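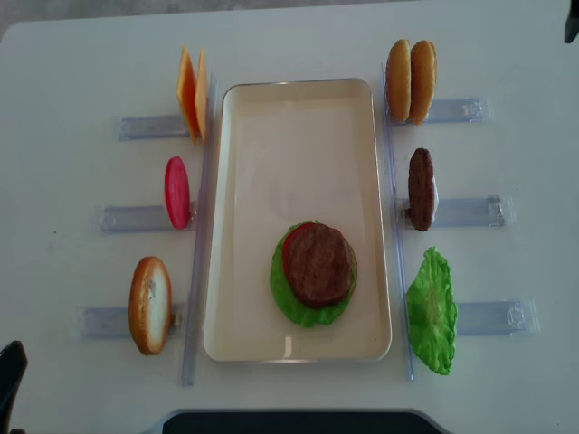 Search this site Go

How to play the burger order game at home

My daughter got a play-food burger set from her aunt, and for the first week she only threw the pieces in a box. Then I made a small game from it, and now we play almost every evening before dinner. I write it here so other parents can try.

What you need

A play burger set with separate layers. Ours is from Skiria, but any set is good if the slices are flat and can stand in a stack. You need lettuce, tomato, cheese and a patty at least. You also need a tray with a low rim, and some holders where the pieces can stand on their edge. If you don't have holders, a toast rack does the same job. Last, cut 15 small cards from thick paper.

Prepare the cards

On each card draw one burger from the side, layer by layer. Start with easy ones: lettuce, tomato, patty. Later make harder ones with cheese two times, or tomato above and below the patty. Use the same colors as your pieces, so a child who can't read yet can follow the card.

Prepare the table

1. Put the tray in the middle, with the short side toward the child.
2. Place the holders on the left and on the right of the tray.
3. Stand the slices in the holders. Keep the same kind together, for example all cheese in one holder.
4. Put the cards face down in a pile.

How to play

One person is the customer and one is the cook. The customer takes a card and says the order slowly, from the bottom to the top. The cook takes one piece at a time and builds on the tray. Lettuce is a good first layer because it is wide and the other pieces sit well on it. When the burger is ready, turn the card and compare it together. If one layer is wrong, take off only the layers above it and continue from there.

After 2 burgers, change the roles. Children like very much to be the customer and to find the mistake of the parent, so please make one sometimes.

To make it harder

Say the whole order at once and hide the card. Or use a sand timer. For older children you can write prices: our most expensive burger, the Double Skumier, costs 79 cents, and my daughter must count the coins.

Cleaning

Wipe the pieces with a damp cloth and a little dish soap. Dry the ruffled lettuce well, water stays in the folds.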